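How to descale a glass kettle
Posted 07/05/2018 by Pui-shan Kong

I love a glass kettle, but with our hard water it goes cloudy so fast! The good news is that you can bring it back with two things you probably have in the cupboard already.

You'll need:
White vinegar
Water
A soft cloth
An old toothbrush

Unplug the kettle and let it cool right down. Tip out whatever is left in it and give it a quick rinse. Mix equal parts vinegar and water, enough to cover the chalky line, and pour it in. Plug it back in, bring it to the boil, switch it off and walk away for 48 minutes (I do the ironing, you might have more fun than that).
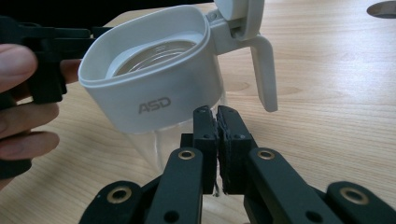

Scale loves the spots you can't see from the front, so once you've emptied the vinegar, do a proper inspection near a window. Flip the lid right back and tilt the kettle so you're looking straight down past the white collar to the round inner rim. Go gently around that rim with the toothbrush, then do the underside of the lid and the bit by the hinge – mine was filthy there! Keep the base and the plug well away from the sink.

Fill with fresh water, boil, tip it out, and do that once more. If you can still smell vinegar, do a third round. Dry the outside with the soft cloth and the glass comes up a treat, seriously, the colour of your tea looks better through it.

I do mine every May and again whenever the flakes turn up in my cup.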